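Walk-through, power strips + cords, Wikeria site, 2023-07-21

Did the Merance side first, then the Nondton rooms. Old form still says "extension leads", same thing, ignore.

**Strips and cords**

- [x] No strip plugged into another strip. One found under the copier, pulled it, told the desk.
- [x] Cords not under rugs or chair wheels
- [ ] Cord jackets ok, no tape repairs. FAIL room 30. Black cord, electrical tape near the plug. Cut it and binned it. Replacement on order 3837.
- [x] Plugs seat tight in wall, no wobble
- [x] No scorching or browning at sockets
- [ ] Rating label readable. Two are rubbed off, can't tell what they're good for. Out of use until someone finds the paperwork.
- [x] Space heaters straight to wall. None out in July obviously, check again in February

**Kitchen corner**

- [x] Kettle and microwave on wall outlets
- [x] Nothing within splash distance of the sink
- [ ] Outlet cover cracked, left of fridge. Same as last time!! Ticket 978 still open.

**Tables**

- [x] Strips lie flat, not hanging by the cord
- [x] Sockets face up, clear of paper and cups
- [ ] Switch reachable without moving stuff. Mostly. Tlapale bench has boxes stacked agianst it, asked them to shift it all before end of day.
- [x] Cord runs flat along the top, no loops to snag

White strip with the three blue sockets is on the beige table by the white wall. Small blue switch at the left end, thin white cord running in from the left. Put it on the list as its own line, it wasn't on the old one.

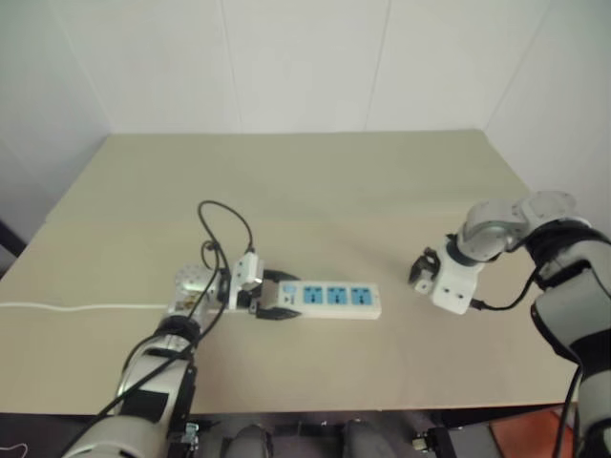 Still needs a sticker, ran out. Also want the cord clipped down where it leaves the table, someone will catch a sleeve on it sooner or later.

**Left over**

- [ ] stickers, get a roll of 220
- [ ] room 30 cord, chase the order
- [ ] fridge outlet cover, chase AGAIN
- [ ] recheck Tlapale bench once boxes are gone
- [ ] fix wording on the form, "leads" to "cords"

Storage closet not done, locked, no key on the hook. Will do it with the recheck.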